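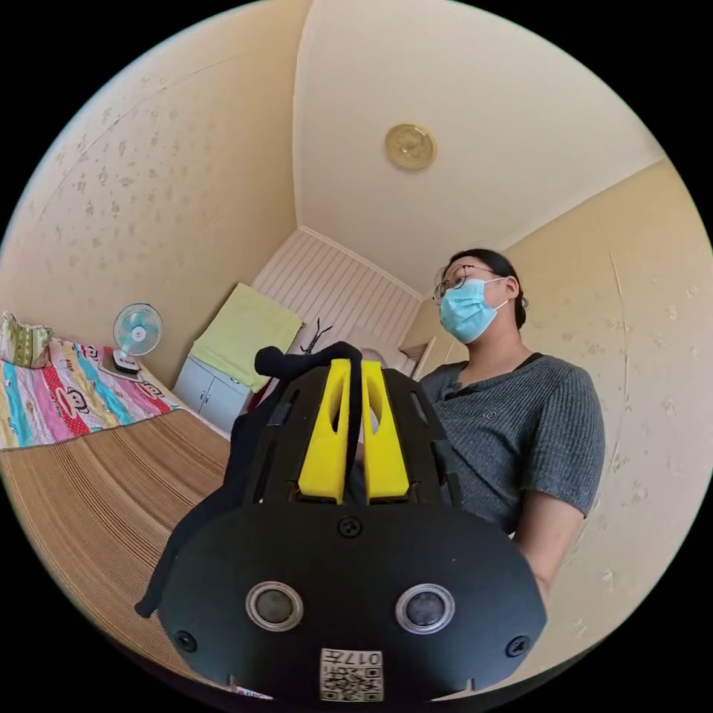
Aligning gripper timestamps before training a policy

Ellcombe, Friday, December 2, 2022

This page covers the time alignment step in the Undamon pipeline. It assumes the recordings have been copied off the hand-held units and that each session folder contains one video file, one finger-width log and one motion log per unit. If you are still collecting, read the Rillach recording notes first and come back.

The three streams run on separate clocks. The video clock drifts against the motion clock, and the finger-width log starts when the unit powers on, well before the first useful movement. A policy trained on unaligned data learns to close the fingers late. In our September runs this showed up as a gripper that reached the object, paused, and shut after the arm had started to lift.

Step 1. Sort by unit number

Group the sessions by the number on the label of the unit, 017 for example, before doing anything else. The offset between streams is a property of the individual unit and its firmware. Do not average offsets across units. The import script takes the number as a three-digit string, and dropping the leading zero puts the session in the wrong group without raising an error.

Step 2. Find the sync gesture

Every session should open with two full open-and-close cycles of the fingers, made with the unit held still. Run find_sync on the session folder. It looks for the cycles in the finger-width log and for the matching finger motion in the video. The yellow fingers are easy to segment by color against most household backgrounds. Bright textiles are the usual exception. If there is a striped or printed bedspread in view, turn on the region mask so that only pixels near the expected finger position are counted.

Step 3. Estimate the offset

Resample the finger-width log to the video rate, then cross-correlate the two width signals over the sync window. Take the peak. Fit a parabola through the peak and its neighbors to get a sub-frame value. Reject the session if the second-highest peak is close to the first; the default threshold in the config file is fine for this.

Step 4. Align the motion log

Apply the same method using angular velocity. Compare the gyroscope magnitude with the rotation estimated from the video. This needs real movement, so use a window after the sync gesture, when the unit is being carried to the work area. Blank walls and ceilings give few features to track. If the estimate is noisy, move the window later.

Step 5. Check the result

Plot both width signals on one axis and look at the closing edges. They should overlap within one frame at the start and at the end of the session. A match at the start with a gap at the end means drift, and you need the linear correction (set drift: true and rerun Step 3 with a second window).

Results on the Halliday set

We processed 856 sessions. Of these, 192 needed the drift correction and 15 were rejected at Step 3. Most of the rejected sessions had a missing or partial sync gesture. The late closing seen in September did not appear in policies trained on the aligned data. We have not tested the method on sessions where the fingers are hidden during the gesture.

Known issues

find_sync fails on folders with spaces in the name.
The region mask assumes the default camera mount. Units with a rotated mount need their own mask file.
Drift correction is linear only.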